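Why Does Bread Turn Into Toast?

By Wafula Muli, for the Zestport Kids' Science Page

Have you ever stood in the kitchen in your pajamas, sniffing the air, and known that somebody was making toast before you even saw it? I have, many times, and it makes me hungry every single time (it is making me hungry right now, and I had breakfast an hour ago). Bread smells nice, but toast smells different. It tastes different too, and it crunches. So what happens to a plain, soft slice of bread to change it so much?

Let's start with the heat. Inside a toaster there are thin wires. When you push the lever down, electricity runs through those wires, and they don't let it through very easily. All that struggling makes them hot – so hot that they glow orange. You may have felt the same kind of warmth on your face when you sit near a campfire. The heat travels straight across the little gap from the wires to the bread, without anything having to touch.

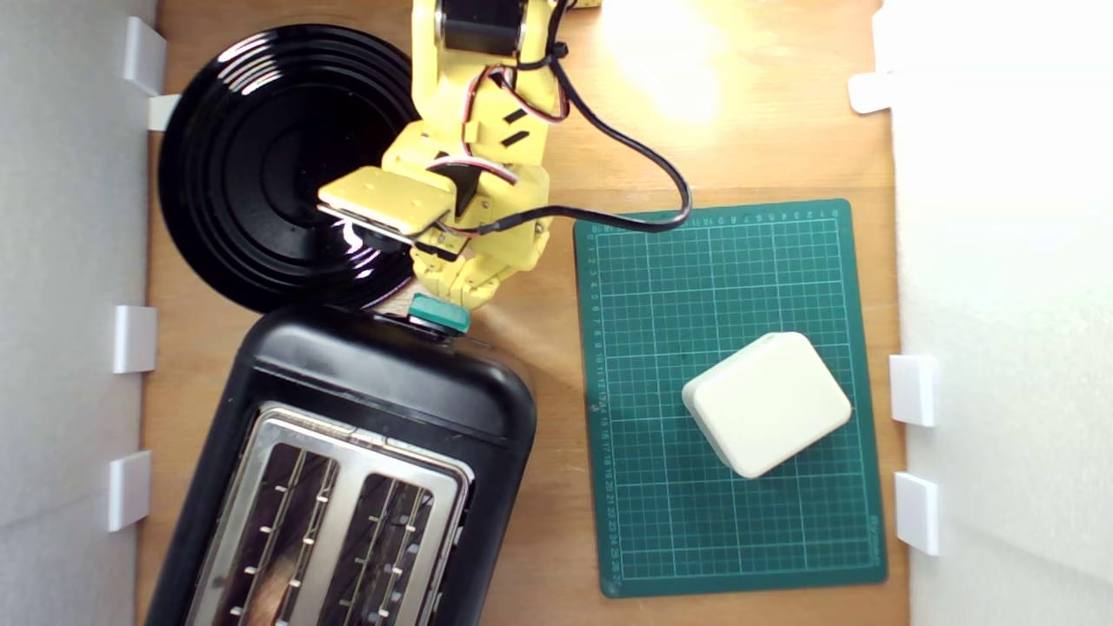 Now, bread has a lot of water hiding in it. You can't see it, but it is the reason fresh bread feels soft and bends when you squeeze it. The first job of the heat is to chase the water out of the outside of the slice. It turns to steam and floats away. The outside gets dry and stiff, and that is where the crunch comes from! The middle keeps more of its water, so a good piece of toast is crisp on the outside and still a bit squashy inside.

Once the outside is dry, it can get much hotter, and then the really interesting part begins. Bread contains tiny amounts of sugar, and it also contains protein, which is one of the things your body uses to build muscles. When sugars and bits of protein get hot enough together, they join up and make lots of new things that were not in the bread before. Some of these are brown. Some of them smell wonderful. Scientists call this the Maillard reaction (say it "my-YAR"), and it also happens on cookies, roasted nuts and the crust of a loaf.

Different breads brown in different ways. A sweet bread, like a raisin loaf, has more sugar in it and can brown very fast, so you need to keep an eye on it. Whole-grain bread starts out darker, which makes it harder to tell when it is ready. 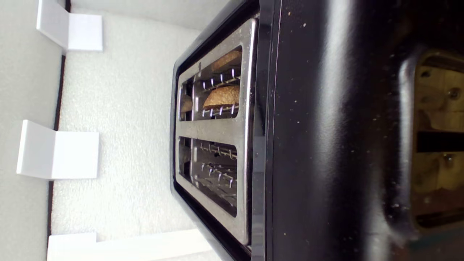

Toasted bread in one of the slots. One slice is golden brown and another is darker.

What if you leave it in too long? Then the bread starts to turn to carbon, the same black stuff you find in charcoal. It tastes bitter, and most people scrape it off or start again with a new slice. My aunt likes hers nearly black, with plenty of butter, and there is no arguing with her.

Try it yourself! Ask a grown-up to help you toast three slices of the same bread: one on a low setting, one in the middle and one a little higher. Let the toaster cool down between slices, and never put a fork or your fingers inside it. Lay the slices side by side on a plate. Which one smells strongest? Which one makes the loudest crunch? Write down what you notice, and then, of course, get out the jam.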